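Nurum旧台式机翻新本季收件结束，拆下的零件继续用

2023年9月28日　Nurum消息

Pimeck翻新工坊本季的旧台式电脑收件工作已经结束，一共收到952台。工坊公布的数字显示，其中773台经检测后可以整机修复，其余的机器将作为零件来源，拆下的处理器、内存、硬盘和电源另行测试入库。已经修好并交付的有312台，去向包括Nurum的两所中学、Lo阅览室和一些提前登记的家庭。

这批机器大部分来自Pelex。该公司入秋前更换了几个办公点的电脑，旧机原定交给回收商按重量处理，后来改为整批转给Pimeck。零散送来的机器也不少，有的连键盘和鼠标一起装在纸箱里，有的只剩一个机箱，侧板不知去向。

工坊收件的办法和去年相比有些变动。去年送件人填一张纸表，写明型号和大致用了几年，工坊再逐台录入，录到后来字迹辨认不清，有几台机器过了很久才找到送件人。今年改为到场当面登记，登记完在机箱上贴编号，编号从入库一直跟到交付。拆下来的零件也写同一个编号，混在一起的情况少了很多。

拆机在工坊后间进行。机箱打开侧板后平放在金属台面上，主板朝上，处理器插座的压框掀起，取下处理器后暂时不合上，等清洁完再装。拆出来的硬盘立着放进灰色的零件座，处理器和内存条放在旁边的位置上。工坊要求零件离开机箱以后有固定的地方放，不允许直接搁在台面上，也不允许塞进机箱里的空当。
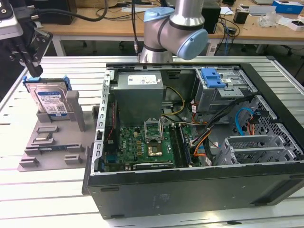
Radka Vukadinović认为，零件摆放这件事比换零件本身更花心思。在她看来，坏在拆装途中的机器比送来时就坏的更让人心疼，尤其是处理器，取下来以后随手一放，等到要装的时候才发现底面蹭脏了，或者和另一台的弄混了。她还提到，有些旧机器的内存条看上去一样，插回去却不开机，最后查出来是两台的内存换了位置。现在台上一次只开一台，前一台没有收完，后一台不搬上来。

硬盘的处理单独列为一道工序。机器里原有的硬盘一律先取出，和编号一起送到前间，由专人清除数据。清除完成后做一次完整的读写检测，没有坏道的装回使用，有坏道的送去破坏处理。工坊今年没有把任何一块未清除的硬盘装回机器，登记表上这一栏必须有两个人签字，缺一个就不能往下走。

不少送件人在登记时问过自己能不能先把硬盘拆走。答复是可以，但请在登记时说明，否则工坊会以为硬盘遗失，要打电话核对。如果只拆走硬盘，原来的托架和卡扣最好留在机箱里，另外配一个合适的并不容易。部分型号的托架停产已久，去年有一批机器修好以后硬盘没有地方固定，用束带绑了一段时间，后来从报废机上找到了同款才换掉。

今年拆托架时工坊多留了一道检查。浅灰色的塑料托架上有不少卡扣和凸起的小片，用久了会发脆，硬掰容易断。拆之前先看清楚卡扣朝哪个方向松，再决定从哪一边用力。断掉的托架单独放一箱，能拼用的拼用，拼不了的归入塑料回收。
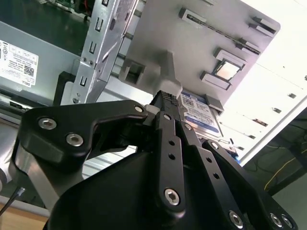 修不好的机器怎么办

不能整机修复的机器，常见的毛病集中在主板和电源。主板电容鼓起、插槽开裂的，工坊不再花时间去补。电源能用的拆下来带载测试，测试不过关的直接归入回收，不留作备件。工坊过去留过一些状态不稳的电源，想着应急时用，结果装进去以后机器时好时坏，来回跑了几趟，后来规定凡是测试有疑问的一律不留。

机箱的情况要好一些。外壳变形、漆面划伤都不影响使用，清洗后照样可以装新的一套零件。Lo阅览室新到的几台机器就是用几台旧机拼出来的，外壳颜色深浅不一，管理方面没有提出异议，只要求开机密码统一，电源线不要拖在过道上。

拆下来的零件按种类分放。处理器和内存测试之后装袋，袋上写型号、来源编号和测试日期。扩展卡的数量比去年多，来自Pelex的机器里有不少加装过第二块网卡，学校用不着，先存放在工坊。有需要的个人可以登记领用，不收费用，但不负责安装。

工坊同时提醒，显示器不在这次收件范围内。收件期间仍有人把旧显示器和主机一起送来，工坊没有地方存放，只能请送件人带回。下一季是否收显示器，要看仓库能不能腾出一间，目前没有定下来。

清洁和检测的次序

今年的流程把清洁放在检测之前。机箱打开后先除灰，风扇和散热片的灰尘用气吹和软刷处理，电源不拆壳，只从外侧清理。灰尘清掉以后，很多原本报过热关机的机器恢复正常，省去了换风扇的工夫。剩下仍然过热的，再检查散热片下面的导热膏。

导热膏干透的机器占了相当大的一部分。旧膏用酒精和无绒布擦净，处理器表面和散热片底面都要擦，擦完才能涂新的。工坊用的量不大，中间一点，压上散热片自然铺开。涂多了会从边上挤出来，粘到插座上很难清理，今年就有一块主板因此多花了一个下午。

内存条的接点用橡皮轻擦，擦完用刷子扫掉碎屑再插回。这个办法在工坊里一直有人觉得太土，不过对付接触不良仍然管用，今年照旧写在墙上的流程单里。流程单由两张纸拼成，边角卷了，下一季会重新打印，字也准备放大。

检测分两步。第一步只装最少的零件，看能不能通过开机自检；第二步把硬盘和扩展卡装齐，连续运行一晚。第二天早上仍在正常运行的，贴绿色标签，搬到前间等待安装系统。中途死机或者重启的，退回后间重新查，退回两次仍查不出原因的，不再整机交付，改为拆件。

学校和家庭的分配

两所中学领到的机器主要放在计算机教室，替换那里用了很多年的旧机。教室原有的桌子不用换，只是插座不够，校方在开课之前加装了一排。老师要求机器统一装好办公软件和打字练习程序，其余的由学校自己管理。工坊在交付时留了一份零件清单，哪台机器装的是什么内存、什么硬盘，都能查到。

家庭登记的名额今年放宽到20户一批，每批之间隔几天，方便工坊安排时间讲解。领机时会当面接好电源和显示器，开一次机，再由领机人自己关机、拔线、重新接一遍。这个步骤花的时间不长，去年没有做，结果后来有人打电话来说机器坏了，上门一看是显示器的线插到了主板上另一个接口。

交付后的机器有一段免费检修期。检修期内出了问题，可以把主机送回工坊，不需要带显示器和键盘。工坊请领机人不要自行打开侧板，如果确实想加内存或换硬盘，可以预约过来，在工坊里当面操作，零件从库存里选。

后间新添的几只零件盘

除了流程上的调整，后间的零件盘也换了一批。旧的是各种糖果盒和餐盒，深浅不一，小零件容易滑到一处。新换的是灰色塑料盘，圆角，里面按零件分出凹槽，放在带条纹的铝台面上，处理器有一个方形的位置，四周略高，长条形的零件另有一条长槽。工坊的人说，盘子换了之后，下班前收拾台面快了，哪一格空着一眼就能看见。

盘子每天收工时要清空，不留过夜。处理器取出以后放回防静电盒，内存条装袋，剩下的小卡扣和螺丝倒进对应的瓶子。螺丝瓶按粗细分开，早先混在一起时，常有人拿硬盘的螺丝去拧机箱，拧到一半卡住。

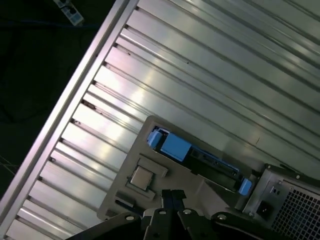
有读者在这条消息的预告下面留言，说家里也有一台用了多年的台式机，打算自己先拆开清灰再送来，想问处理器取下来放在哪里合适，用鸡蛋盒行不行。另一位读者回复说不要用鸡蛋盒，纸屑多，底面沾上了不好清，家里没有防静电盒的话，干脆别取处理器，只把灰吹掉就好。这位读者还说，自己上一次拆机就败在螺丝上，拧下来全倒进一个碗里，装回去的时候多出来几颗，到现在也不知道是哪里的。

工坊的答复与后一位读者一致：送件之前不必拆机，如果想清灰，断电后打开侧板，把看得见的浮灰吹掉即可。已经拆下来的零件请装在干净的袋子里一起带来，袋上写明是从同一台机器里取出的。螺丝不齐没有关系，工坊有备用。

下一季收件的时间

下一季的收件时间还没有公布。工坊计划先把本季剩下的机器修完，再盘点库存，看缺哪一类零件。目前最缺的是小尺寸机箱用的电源，其次是硬盘托架。有这两样闲置零件的单位和个人，可以随时送到工坊前间，不受收件季限制。

Pelex方面表示，明年还有一处办公点要换机，届时是否继续整批移交，双方会在年底前商定。运送方式可能会改，今年的机器是叠放在推车上运来的，有几台侧板压弯，卸货时也耽误了时间，下次打算改用隔层纸箱。

前间的开放时间不变，中午休息，午后重新开门。预约领机的家庭请带好登记时拿到的编号条，编号条遗失的可以报姓名查询，但要多等一会儿。停车请使用楼后的空地，楼前的装卸位在搬运机器时需要留空。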